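発表者用メモ(読み上げ原稿ではなく、話す順番の覚え書き)
タイトル:ものの「住所」を決める 小さな部品と暮らすための整理の話
8月24日(月) 持ち時間48分、質疑は別枠

出だし

えー、こんにちは。午後いちばん眠い時間に集まっていただいてありがとうございます。(水を一口。マイクの位置確認)

最初にひとつ聞かせてください。今朝、家を出るまでに何か探した人、手を挙げてもらえますか。鍵でも、充電ケーブルでも、印鑑でもいいです。

(手が挙がるのを待つ。少なければ自分の話へすぐ行く)

私は今朝、ホチキスの針を探しました。ホチキス本体はあるんです。3台あるんですよ、家に。でも針がない。引き出しを4つ開けて、結局、薬箱の中から出てきました。なんで薬箱なんだと思うんですけど、入れたのは間違いなく私なんですよね。

今日の話はずっとこの調子です。立派な収納術は出てきません。おもちゃ図書館「Hurville」という小さな場所で、おもちゃの貸し出しと片付けを16年やってきて、やっと腑に落ちたことをしゃべります。

Hurvilleのこと(長くなりがち、5分で切る)

Hurvilleは、もともと商店街のはずれの布団屋さんだった建物です。奥行きがやたらとあって、間口が狭い。冬は寒いです。今、棚に出しているおもちゃのセットが139組。これは「組」で数えた数で、部品で数えたらどうなるか、考えたくもないです。

で、おもちゃって何がなくなるかというと、大きいものはなくならないんですよ。木馬はなくならない。なくなるのは、さいころ、磁石の魚、おままごとの小さいにんじん、そういうものです。そして返却のときに、なぜか「増えている」ものもある。よそのお宅のボタンとか、輪ゴムとか、クリップとか。貸したときより部品が多い状態で返ってくる。これが最初の年は本当に不思議で、でもちょっと好きでした。暮らしがくっついてくる感じがして。

(ここ、笑いが起きたら少し待つ)

最初の失敗

はじめの頃、私はラベルに凝りました。ラベルを作る機械を買って、うれしくて全部に貼ったんです。「野菜(赤)」「野菜(緑)」「野菜(その他)」。とうもろこしは黄色だから「その他」。なすも「その他」。半年もしないうちに、ほとんどの野菜が「その他」に入っていました。

細かく分けると、しまう人が迷います。迷った人はどうするかというと、いちばん近い箱に入れます。私もそうします。急いでいるときは特に。だから分類の正しさより、手が迷わないことを優先しよう、と考えを変えたのがその次の年でした。 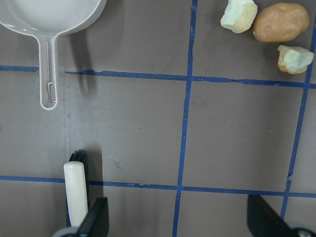 「住所」の話(ここが本題、ゆっくり)

手が迷わないって、具体的にどうするのか。私は「住所」という言い方をしています。名前で分けるのをやめて、場所で決める。「おままごとは右の壁、下から2段目」。それだけです。その段の中がぐちゃっとしていても、とりあえず住所は合っている。郵便でいえば、町内までは届いている状態ですね。

この「町内までは届いている」を合格にできるかどうかが、大きな分かれ道でした。きちんとした方ほど、ここで引っかかります。うちの当番の方にも、箱の中の向きまで揃えないと帰れない人がいて、気持ちはすごくわかるんです。わかるんですけど、閉館後に1時間残って向きを揃えても、翌朝10時5分にはもう元どおりなんですよ。子どもは仕事が早い。

それで去年の8月、思いきって棚を全部見直しました。Flerkanceと呼んでいる計画で、名前の由来は聞かないでください、会議が長引いて疲れていた日に決まったので。やったことは単純で、箱の数を減らしました。もともと箱が119個あったのを、48個まで。半分以下です。

反対もありました。「混ざるでしょう」と。混ざります。混ざるんですが、探す時間は減りました。開ける箱が少ないからです。これは家でも同じで、冒頭のホチキスの針も、私が引き出しを4つとも開けなきゃいけなかったのが問題なんですよね。文房具の引き出しがひとつだったら、そこだけかき回せば済んだ。まあ、薬箱に入れたのは別の問題ですけど……。

(時計を見る。25分を過ぎていたら次の節は半分に)

迷子箱について

もうひとつ、ぜひ持ち帰ってほしいのが迷子箱です。どこのものかわからない部品を入れる箱。うちのは玄関の脇に置いてあって、ふたがありません。ふたをつけると見なくなるんです。これは3回やって3回ともそうなったので、自信を持って言えます。

迷子箱の決まりは二つだけです。誰でも入れていい。そして月末に必ず空にする。持ち主のわからないものは、Woldemariamという工作の部屋へ引っ越します。そこでロボットの目になったり、王様の冠の飾りになったりする。だから捨てるわけではないんですが、「月末に空になる」と決まっているだけで、みんな月末前にのぞきに来るようになりました。締め切りって効きますね。

Drirentの貸出袋の話もここで。透明の袋に替えてから、返却の確認がすごく楽になりました。前は巾着だったんです、手縫いのかわいいやつ。愛着があって最後まで私が粘ったんですけど、中が見えない。泣く泣く透明にしました。巾着は今、私の家で玉ねぎが入っています。

家でやるなら

今日帰って家じゅうを片付けよう、とは思わないでください。疲れます。まず引き出しをひとつ、いちばんよく開けるところだけ。中身を全部出して、今月使ったものを手前に戻す。残りは紙袋に入れて、袋に今日の日付を書いて、棚の上にでも置いておく。必要になったら取り出せばいいんです。うちの紙袋は3年目に入りました。それでもいいと思っています。

ご家族がいる方は、住所を決めるときに一緒に決めてください。私は勝手に決めて、はさみの置き場所でしばらく揉めました。毎日使う人の手が伸びるところが、はさみの住所です。私の手ではなかった。

質疑で聞かれそうなこと

・子どもが片付けてくれない → 大人が先に楽をしている姿を見せる話。長くしない。
・思い出の品は? → 今日の話とは別物だと正直に言う。私もできていない。
・箱はどこで買うのか → 何でもいい。同じ大きさで揃うなら靴の空き箱でも。
・破損したおもちゃの扱い → 修理の日の案内を配る。残部は受付の机。

終わったら、椅子を元の向きに戻すお願いを忘れずに。延長コードは会場のもの。持って帰らない。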